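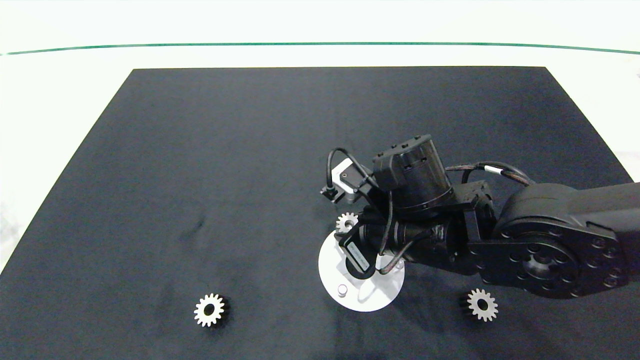

Flallitz Assembly Data Project
Minutes of the Working Group Meeting
June 2019

Present: Siwan Cadwaladr (chair), Prys Ifans, Nerys Hopkin, Larasati Govindasamy (minutes)
Apologies: Iolo Pumphrey

1. Minutes of the previous meeting
Approved with one correction: under item 4, "Titano" should read "Gareck."

2. Collection to date
Mr. Ifans reported that the gear task now stands at 2,988 accepted demonstrations. A further 88 were rejected at review, most of them for missing wrist video in the opening seconds. The group agreed that rejected episodes will be kept in a separate folder and not deleted.

3. Starting layouts
Ms. Hopkin stated that operators had fallen into the habit of placing the gears in the same few spots. The training team at Gittins had raised the same point after its last run. It was agreed that the gears will be scattered anew on the dark mat before every episode, including positions close to the peg fixture and partly under the gripper. The printed layout cards are withdrawn.

Ms. Govindasamy asked whether the fixture should also be moved. The chair preferred to hold it in one place until the current batch is finished — the matter will return in November.

4. Failed attempts
There was discussion of whether an episode containing a dropped gear should count. Mr. Ifans was in favor, provided the operator recovers and completes the task. Ms. Hopkin asked that such episodes be tagged at the time of recording. Agreed.

5. Cabling
Operators have asked for more slack in the cables at the wrist. Mr. Pumphrey had sent a note in support. Mr. Ifans will check the routing before the next shift.

6. Next batch
A target of 400 episodes was approved, to be shared among the present operators. Episode 17 of the pilot set will serve as the reference for pace.

Actions
P. Ifans: cable routing; recovery tag in the recording software.
N. Hopkin: revised operator instructions.
S. Cadwaladr: reply to Gittins on layouts.

The meeting closed at 11:40.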